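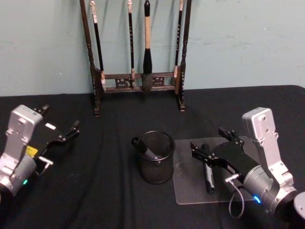
图1 笔架、毛笔与笔筒在桌面上的摆放情况

首页 | 课程介绍 | 学生报告 | 展示 | 联系我们

书写用具的收纳与摆放:书法活动室桌面整理课题报告

课题组成员:潘雅雯(Ya-wen Pan)、Arif Wibisono、Styliani Psarras
指导教师:Wulan Tuhumury

一、课题背景

Carnley学院书法活动室供选修课与课外小组共用。上学期末,课题组对活动室的使用情况作了初步了解,发现同学们反映最多的问题集中在用具归位上:毛笔洗净后平放在桌边,笔头受压变形;硬笔、尺子与毛笔混放,上课前须花时间翻找。指导教师建议以一张桌子为单位,先做小范围的整理试验,再考虑推广到其余桌位。

本报告记录该试验的设计、实施与初步结果。

二、用具与布置

试验桌铺黑色桌布,桌子靠墙。墙面为浅蓝绿色,与深色用具对比明显,便于同学在就座时看清各件用具的位置。

毛笔一律使用木制笔架悬挂。所用笔架为深褐色,两侧为车旋立柱,下部横档嵌有卷草状镂空雕板。笔架置于桌面后侧,倚墙而立,前方留出书写空间。架上挂笔四支,其中三支笔杆细长,为黑色;另一支最粗,笔头饱满,供书写大字使用。课题组讨论过是否将大笔单独存放,最后决定仍与细笔同架,理由是大字练习与小字练习常在同一节课内交替进行。

硬笔类用具归入黑色金属网笔筒,放在笔架前方、桌面中部。选用网状笔筒,是考虑到筒内物品从外面即可辨认,也便于清理积灰。笔筒的位置曾有不同意见,Arif Wibisono主张靠右侧放置,以免妨碍铺纸;潘雅雯认为居中更便于两人共用。试验期间先采用居中方案,铺纸时由使用者自行移开,课后放回原处。

三、实施过程

试验自四月开始,持续3周。第一周只作说明,不设检查;第二周起,由课题组成员在每次活动结束后查看一次桌面,并在登记表上记录用具是否归位。登记表由Styliani Psarras设计,分为“笔架”“笔筒”“桌布”三栏,各栏只填“是”或“否”,另留一行备注。

归位要求如下:

毛笔用后以清水洗净,捋顺笔锋,吸去多余水分后挂回笔架,笔头朝下。
硬笔与小件用具放入笔筒,不得与毛笔同放。
桌布每次课后抖净并抚平,如有墨渍,在备注中写明。
笔架不得随意移离墙边。

四、结果与讨论

试验期间共收回登记表20份。“笔架”一栏的情况最好,仅开始阶段有漏挂现象。“笔筒”一栏次之,主要问题是使用者铺纸时将笔筒移至桌角,课后未放回。“桌布”一栏最不理想,褶皱往往未加整理。课题组原先认为黑色桌布耐脏,可减少维护,但实际使用中,纸屑和灰尘在黑色布面上反而显眼,需经常清理。

在随后的座谈中,高年级同学Charalambos Economou提出,笔架上各支笔若无固定次序,新来的同学不易判断是否有缺失。课题组认为该意见合理,拟在下一阶段规定悬挂次序,并将次序图贴于活动室门内侧。

本次试验仅涉及一张桌子,使用者多为已有基础的同学,结果不宜直接用于全部桌位。此外,登记由课题组成员自行完成,可能存在记录偏宽的情况。

五、经费与后续安排

课题经费总额为700元,本阶段支出199元,用于购置笔筒及印制登记表。笔架与毛笔为活动室原有用具,未计入支出。余款拟用于为其余桌位添置笔筒和更换旧桌布。

下一阶段计划增加两张试验桌,其中一张将笔筒改放在右侧,以便与现行方案比较。登记工作拟交由各桌使用者轮流承担,课题组每周汇总一次。

六、致谢

感谢Wulan Tuhumury老师在选题和登记表修改中给予的指导,感谢参加座谈的各位同学。登记表原件现存于活动室资料柜,需查阅者请与潘雅雯联系。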